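Recording your first demonstrations on a two-arm bench

I've had the Bikik bench going since August and I keep getting asked how I record demonstrations for it, so I've finally typed up what I do. I'll assume your arms are mounted and calibrated and that Prorano (the recorder I use) can see both of them.

Start with a task you can say in one breath. Mine was "pick up a green brick". Anything longer and you'll drift halfway through the day and end up teaching two different jobs under one name, which I've done, and it cost me 322 episodes!

Next, scatter the bricks. Drop them from your hand and leave them how they land, on their sides, tilted, whatever. Put a few other colours in as well, or the policy will learn to grab any brick going. Then bring both arms over the table, press record and drive slowly. Close the gripper, wait a beat, and only then lift. That little pause makes a clean grasp much easier to find when you're trimming later.

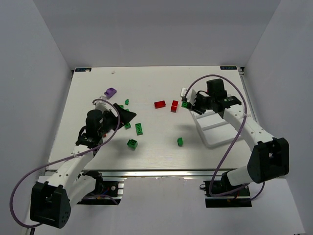 Gbeho wrote in to say the pause should be trimmed out completely before training, as theirs learnt to sit there dithering over every brick. Fair point! I keep mine under a second and haven't had the dithering, but if yours starts hesitating, cut the pauses first and retrain before you touch anything else.

Stop the recording as soon as the task is done, then label it straight away. I use 2 labels, good and bad, and I keep the bad ones in a separate folder (handy when you want to know what a fumble looks like). Scatter again after every 4 episodes, and swap which arm does the picking when you do.

My current set is over 673 good episodes. The first version that was any use had far fewer, so train early and see where it goes wrong, then record more of exactly that. Small bricks close to the gripper were my weak spot, and I'm still adding to those.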